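Skirham Arts Centre opens its winter members' show in December

SKIRHAM – The Skirham Arts Centre will open its winter members' show in the first week of December, with 66 works by local artists hung across both floors of the old Vachon building. Entry is free for the whole run.

The show is open to anyone who holds a centre membership, and there is no selection panel. Each member could enter up to two pieces. Painting makes up the largest share this year, followed by printmaking, ceramics and textiles. Of the artists taking part, 31 have never shown their work in public before.

"We hang everything that comes in on time and fits through the door," said Nouhaila El-Sayed, exhibitions coordinator at the centre. "Some people have been painting for decades and some picked up a lino cutter in autumn. They go up side by side and the labels are all the same size."

Opening night starts at 6 pm in the ground floor gallery. Light food will be served and the Bestia string trio will play two short sets, at 6.30 pm and 8 pm. The upstairs gallery is reached by the stairs beside the front desk or by the lift at the rear entrance, off the car park. 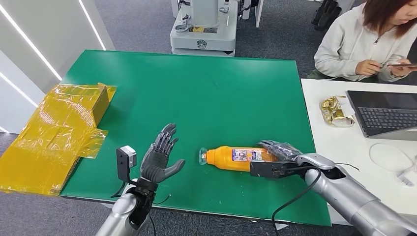
A table covered with a green work mat.

Most of the works are for sale. Prices are set by the artists and start at $34 for small unframed prints. The centre keeps a commission of one-fifth on each sale, which goes toward the cost of materials for its children's classes. Sold works stay on the wall until the show closes and can be picked up during the week after.

Visitors can also vote for a favourite piece. Voting slips are kept at the front desk and the box will be emptied on the final afternoon. The winning artist receives a $200 voucher for art supplies from Hedum, the framing and art supply shop on the corner opposite the centre. Hedum has also lent frames to several first-time exhibitors.

Umesh Shukla is showing two watercolours of the river flats below the weir. He joined the centre's evening drawing group last year.

"I had a pile of these in a drawer and my daughter told me to put a couple in," Mr Shukla said. "I was more worried about cutting the mounts than about the paintings. Nouhaila showed me how to do it and I only wrecked one."

The galleries will be open from 10 am to 4 pm daily during the show, with late opening until 7 pm in the final week. School and community groups are welcome but are asked to book ahead, as the upstairs rooms are small. Large-print labels are available on request. Dogs other than assistance animals can't be brought inside.

Membership of the centre runs for a calendar year and includes use of the print room and a discount on evening classes. New members who join at the show will be covered through to the end of next year. Forms are at the front desk.

Media enquiries: Nouhaila El-Sayed, exhibitions coordinator, Skirham Arts Centre. Interviews with exhibiting artists can be arranged before opening night.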